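Flurholm — ein Datensatz mit Handgreifern, aufgenommen in ganz normalen Räumen

Schön, dass ihr hergefunden habt! Flurholm ist unsere Sammlung von Greifbeispielen, mit denen wir bei Vultach ein lernendes System füttern, und wir geben sie gern weiter, solange ihr uns erzählt, was daraus geworden ist. Enthalten sind 184 Episoden, davon 155 für das Training, der Rest ist zum Prüfen gedacht. Bitte mischt die beiden Teile nicht, auch wenn es verlockend ist.

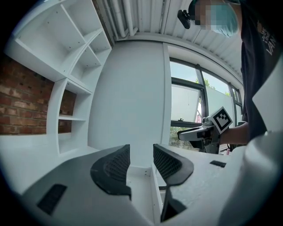

Aufgenommen wird bei uns grundsätzlich mit zwei Greifern, einem pro Hand, und jede Episode liegt in einem eigenen Ordner mit Video, Greiferöffnung und Lage der Geräte. Für die Lage nutzen wir quadratische schwarz-weiße Marker wie den oben auf dem zweiten Greifer, der über den Tisch gehalten wird — verdeckt ihn also bitte nicht mit dem Ärmel, wenn ihr eigene Aufnahmen beisteuern wollt. Gesichter sind verpixelt, und das soll auch bei Beiträgen von außen so bleiben.

Zum Einlesen gibt es das kleine Werkzeug Baro, das im Ordner seidel liegt (der Name ist historisch gewachsen, wir hängen inzwischen an ihm). Es lädt in der Voreinstellung 100 Episoden auf einmal; bei knappem Speicher stellt ihr den Wert einfach herunter.

Bekannte Lücken: Bei Gegenlicht vom Fenster schwankt die Belichtung, und die Aufnahmen vom November haben noch keine Textbeschreibungen. Die reichen wir nach.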